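Travaux pratiques 4 - Comparaison de préhenseurs sur un poste à deux bras

Module Manipulation robotique, responsable : Sombat Yimyam

1. Objet de la séance

On compare deux préhenseurs, désignés Plista et Tulari dans la suite, sur des objets de cuisine courants. Le contrôleur est identique pour les deux bras ; seuls changent la géométrie des doigts et le réglage de l'effort de serrage. Les étudiants reprennent les fichiers de configuration de la séance 3.

2. Poste de travail

Les deux bras entrent dans la zone de travail par les côtés opposés de la table. La caméra de tête couvre le plateau, l'égouttoir à assiettes, le porte-tasses et le four. L'étalonnage caméra-bras est à refaire après tout déplacement du support.

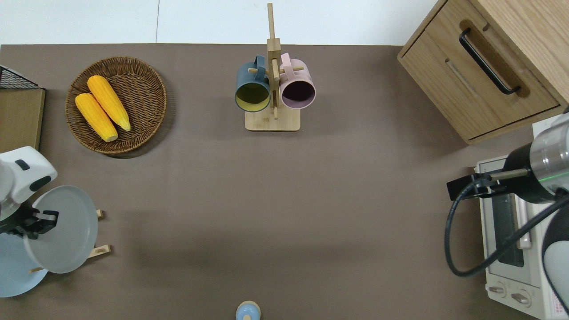

Dernière modification de cette page : 12 mai 2024

La saisie d'une assiette par la tranche est le cas de référence. L'objet est mince, rigide et incliné ; une erreur d'orientation du poignet se traduit par un glissement ou par un contact avec les tiges de bois de l'égouttoir. Les tasses suspendues posent un autre problème : l'anse passe sur un bras du support, et la trajectoire de retrait doit comporter une composante verticale avant tout recul.

3. Protocole

Chaque binôme effectue 64 essais par préhenseur, à vitesse réduite. Pour chaque essai, relever :
- l'effort de serrage demandé et l'effort mesuré ;
- l'écart entre pose planifiée et pose atteinte ;
- le résultat (saisie, glissement, échec, arrêt de sécurité).

Le fichier de mesures est limité à 4 000 lignes par session. Vérifier que le câble du préhenseur garde du mou dans toutes les configurations du poignet - un câble tendu fausse la mesure d'effort.

4. Compte rendu

Six pages au maximum, courbes comprises. Les essais interrompus figurent dans le tableau et sont exclus de la moyenne. Dépôt dans l'espace Omcombe, dossier 21.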